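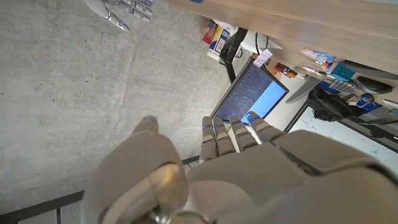 Monitor, thin black bezel, Tuesday.

1/ Day two of setting up the new room in Motesville. The monitor is staying at an angle for now. Straight on, I got glare all afternoon.

2/ Ordered a 48 inch desk from Skoselham. It ships in August, so I'm making do until then.

3/ I like the pale concrete more than I expected. Osvaldo Paiva wants to seal it. I'd leave it bare, speckles and all.

4/ Still need a longer display cable and a power strip with a flat plug. If you have one you like, send me the name.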